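Brudness Shop Enclosure, Three-Year Warranty: A Review of the Warranty

The enclosure itself is a steel box with a fan, a filter and a door, and I have very little to say about it. It keeps sawdust off the computer in my cabinet shop. It did that well for 7 months, after which the fan began to sound like a man clearing his throat before bad news, and I got to use the part of the product I am reviewing today.

Brudness sells the box with a three-year limited warranty. It takes up four pages, which is two more than the assembly instructions. The word "limited" works hard on every one of them.

Coverage starts on the ship date. Mine sat at a freight depot for most of February, so I was using up warranty on a box I hadn't met. The fan is made by another outfit, Retden, and is covered "to the extent of the component maker's own terms." Those terms are not in the packet. You have to ask for them, and what you get is one paragraph giving the fan 2,000 running hours. Run it all day and half the night, as the manual tells you to in a dusty room, and that's less than five months.

Luckily I shut everything off at closing time, and the Brudness box has an hour meter inside the door. Mine read 1,671. I recommend taking a picture of yours before you call anybody.

I called on a Wednesday morning. Analyn Fajardo in the claims office picked up on the second ring and was better than the document she had to read from. She wanted the serial number, the invoice and the meter reading, and she told me without being asked that I could pull the fan myself and keep my coverage, provided I used the claim number she gave me first. The packet says removing any part voids everything. It also says, on page three, that customers may remove parts "as directed." You need Analyn to get from one page to the other.

The new fan came in nine days. I paid the shipping on the old one going back, $18, and the labor was mine and therefore free, according to the warranty.

Compare the Clidby box that Dalibor Kratochvíl runs in the print shop next door. It cost more, and it has a single sheet that covers the whole thing, fan included, from the day of delivery, for two years. He has never filed a claim and is a bit smug about it. I'd still take his sheet over my packet.

Good: fast claims desk, decent replacement part, the hour meter.
Bad: ship-date start, fan terms kept out of sight, return freight on you.

Box, four stars. Warranty, two and a half, with the half going to the phone.

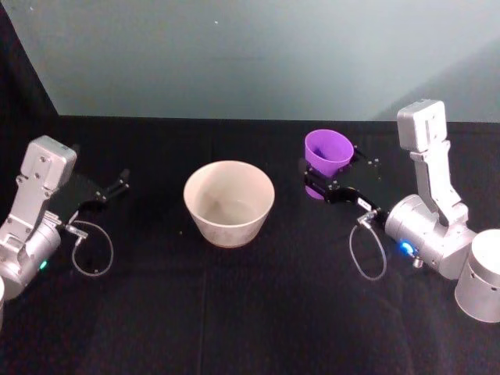 Does the replacement fan get its own three years?
The replacement carries whatever was left on the original box, counted from the first ship date. Retden's hour limit does start over with the new fan, so write down the meter reading on the day you install it.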